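How Does a Robot Learn to Pick Up a Cup?
A Young Readers' Guide from the Sequeira Learning Center
August 2018

Picking up a cup seems simple to most people. Your eyes find it, your hand opens, and your fingers close. A robot has to be taught each of those things. At the Wenditz project, the teaching is done with examples.

What is an example?
An example is a short recording of one small job done by a person. The person does not use bare hands. Instead, he or she holds a tool called a gripper, which has two fingers that open and close. A camera on the tool records what is in front of the fingers. Later, a computer program studies the recordings and looks for patterns.

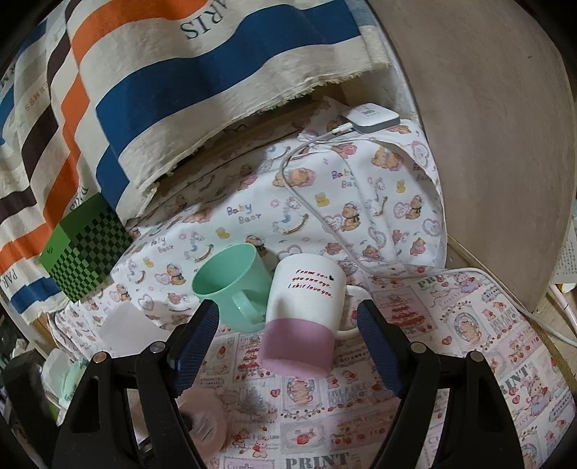 The gripper's two pads on either side of a white and pink mug.

The program studies where the fingers are and where the mug is. A mug has a handle, so it does not have the same shape on every side. The fingers must come in at an angle that suits it.

Why use so many things?
If every recording showed one cup on a plain table, the program would learn about that cup and that table only. The people who collect examples therefore change what the camera sees. They use cups of different colors. Some cups stand up and some lie on their sides. Cloths with busy prints, such as bears and rocking horses, give the program practice at telling a cup from a picture on a sheet.

How many examples are needed?
One set at Wenditz, named Drirano, has 900 recordings. They were made with 116 different household objects. A person usually makes around 40 recordings before taking a long rest. Tired hands make careless examples.

"We ask people to move calmly and to finish each job," says Zulmira Abreu, who leads the collecting work. "If the cup slips, we keep that recording too, and we label it as a slip."

What happens in one recording?
1. The person chooses an object and points the gripper toward it.
2. The fingers are moved so that one is on each side.
3. The fingers close until the pads press against the object.
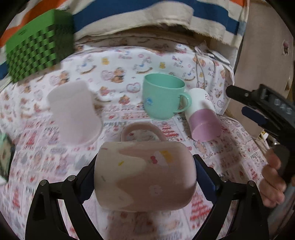
4. The object is lifted, moved, and set down.
5. The recording is given a label, such as "pink mug, held sideways."

Words to know
Gripper: a tool with fingers that can hold things.
Label: a word or short note that tells what a recording shows.
Pattern: something that happens again and again in the same way.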